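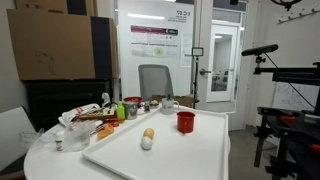
The white tray on the round table, with two eggs and the red cup.

Kalberg Serving Tray, large, white – my review after one year

Written by Xiaoqing Lu, June 13, 2023

I bought this tray last summer, when we moved to a flat in Lirkorstead with a very small kitchen. The worktop there is shorter than my arm, so all the real cooking work happens on a round table. A round table is pleasant to sit at, but it is not good for working. Things roll off it, and there is no corner where you can push the finished things away from the unfinished things. I thought a big tray could give me a straight working place on top of the round one, and this is mostly what I use it for. I carry food on it perhaps once a week.

First the shape. It is a large rectangle in white plastic with raised edges all around. The edges are the best part of it. When I crack eggs or pour milk, the mess stays in the tray and I wash one thing in place of the whole table. Eggs can roll a little but they stop at the side. My mother-in-law lost two eggs to the floor in our old kitchen, and since we have the tray this did not happen again.

The size needs some thought before you buy. On a round table a long tray must go over the edge a little, or you put it across the middle and then nobody can eat there. I measured the table and not the sink, which was my mistake. The tray does not lie flat in my sink. I wash one half, turn it, and wash the other half, and the water runs down my sleeve. If you have a dishwasher, please measure this also. My neighbour has a Campbell dishwasher, the narrow kind, and there it only goes in if you take out the upper basket.

Now the surface. The white colour is nice in the first month. After that you must be friends with turmeric, beetroot and tea, because they all leave something. Tea goes away with baking soda and warm water. Turmeric took me four days in the sunlight by the window, and I can still find the place if I look from the side. I would buy the grey one today, but the shop told me that the grey is not made any more.
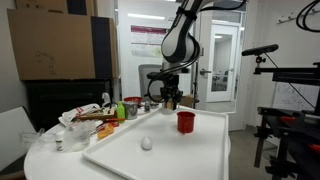
Knives are another question. I know a tray is not a chopping board, and the paper in the box says this clearly. But one evening I was in a hurry and cut spring onions directly on it, and now there are thin lines which become dark when they are dirty. A soft brush helps. I put a proper board inside the tray when I cut, and this works very well, the board does not move much if a damp cloth is under it.

Carrying is the weak side. There are no handles, you hold it under the edge with your fingers. With cups and a small teapot it is fine. With a full pot of soup the middle bends down, not dangerously, but enough that I walk slowly and ask the children to stay away from the door. For carrying heavy things I prefer the older wooden tray from Sustach that my sister uses. It is smaller and it costs more, but it has real handles and it stays straight.

Something about heat: I put a pan on it once, only for a moment, and I was lucky. Please use a mat.

About the price. I paid 26 pounds, with delivery. For a piece of plastic this felt like a lot, and my husband said so more than once. After a year of daily use I think it is fair. The product number on my box was 909, in case you want the same one – the shop also has a smaller size which looks identical on the website, and I almost ordered that by accident.

I would recommend it for people who need an extra working place and want to clean it fast. For people who want to serve breakfast in bed I would say no, look for handles first. The rubber feet are glued, not screwed, and one of mine came off in the spring. I put it back with ordinary glue and it has stayed there until now.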